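Ticket: Kneath recorder skipping episodes on the pegboard task
Project: Unasden
Status: open, workaround in place

Hi all, me again. I'm collecting simulated demos for the peg task and the episode count has stopped matching what I did. I ran 846 attempts over the last batch and Kneath says it saved 700. No error, no warning, just a smaller number than I was hoping for at the end of a long afternoon!

What I've tried so far:

Restarted the recorder. Same thing.

Cleared the cache folder on the Nundeck machine (it was nearly full, so I got quite excited). Same thing, but at least the folder's tidy.

Dropped from 6 parallel workers to 2. Fewer went missing, but it's painfully slow and some still vanish.

Swapped the Pomell exporter for last month's build. No change, so I've put the new one back.

I then went through the log line by line with a cup of tea, and the missing ones all have a reset request landing before the writer has closed the file. My guess is that the new episode opens under the same number and the old one gets quietly written over. The sim itself looks fine to me — the arm loads, the gripper goes where I send it and both views render. 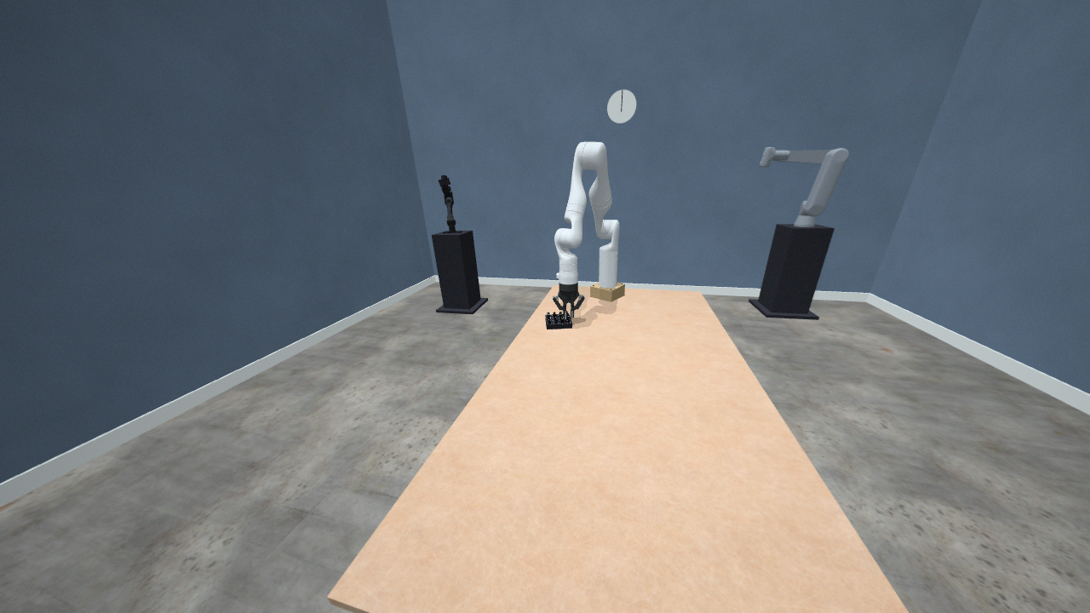

Gripper down at the black block, in both views.

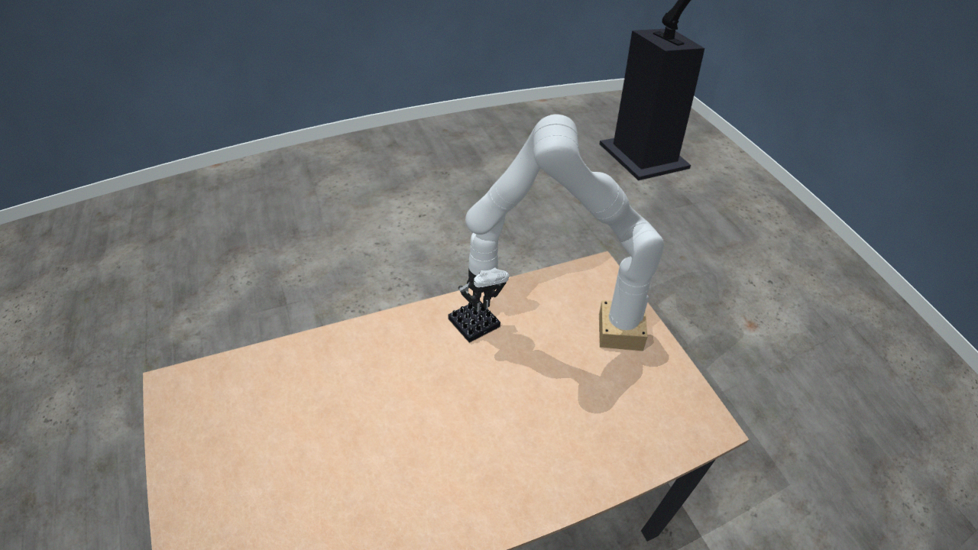

Do the overwritten attempts need to be collected again?

Only if the batch is short of the target after the failed grasps are taken out. The overwritten data can't be recovered, but the saved episodes are complete and can go into training as they are.

For now I've added a short wait before each reset, and the first small run with it came out with matching numbers. I don't love it as a fix, mind you, because it slows everything down and I'd have to remember to put it in every new config (I won't). Could somebody on the Kneath side make the reset hold off until the file is closed? Or give each episode its own name, I'm not fussy.

Log and config are attached. I'm leaving a longer run going at 6 workers with the wait switched on and I'll post the count here in the morning.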